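23 February 2021
Madberg robotics club, CPU swap task. Notes for me and whoever inherits the bench.

Day one of trying the processor task for the Truvesgate meet in April. The rules fit on half a page: arm takes processor out of socket, arm puts processor back in socket, humans keep their hands to themselves. The third part is the hard one for us.

Started with the wrist camera, which I had been putting off. Software (we are calling our control script Mugo, after losing a vote) wants the camera looking at something plain before it does its white balance. Something plain is harder to find than you'd think. Shiny metal blows out at one end and goes gray at the other, and Mugo takes the average and is pleased with itself. 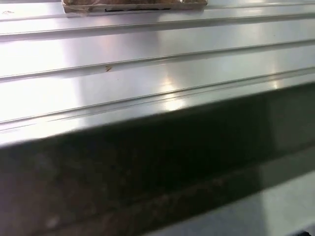 Wrist cam, ribbed steel. Glare on the left, fold lines still crisp on the right.

Locked exposure by hand after that. Value is 1,137 in the config, in whatever units the driver believes in. Please leave it alone.

Next, the approach. The heat spreader is about the least helpful thing to grab by eye: flat, pale, and bordered by a metal frame that is also shiny. Mugo's corner finder kept electing the frame. I told it to look for the darker strip between the two and it sulked less.

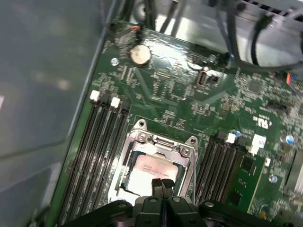 Fingers over the lower part of the CPU, memory slots either side. Print on the chip not readable from this camera.

Tool offset is still off by a hair along the long axis of the fingers. I spent most of an hour blaming the calibration sheet, then found I had typed it in with the sign flipped. Sheet has been apologized to.

Current plan is to come in with one finger at the lower edge, touch, then close. Touching first gives us a real position instead of Mugo's opinion.
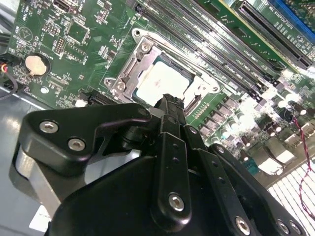
The force limit matters more here than the path does. Sada, the team we share practice slots with, run theirs high and drive in with confidence. We are running ours at 5 and driving in like somebody parking a borrowed car. I would like to keep the pins straight until at least April.

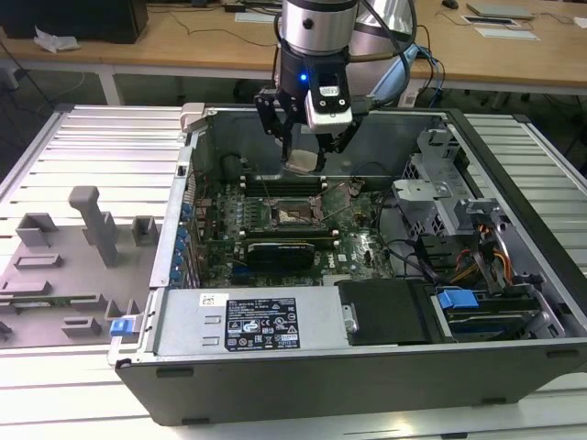 Should the arm close the retention lever too?
Only if we have time left over. The rules score it as a bonus, and a missed lever costs nothing, so it stays at the bottom of the list under "label the cables."

To do: save the poses under proper names (final_final_11 is not a name), redo the tool offset properly, print the half page of rules and tape it up where we can ignore it.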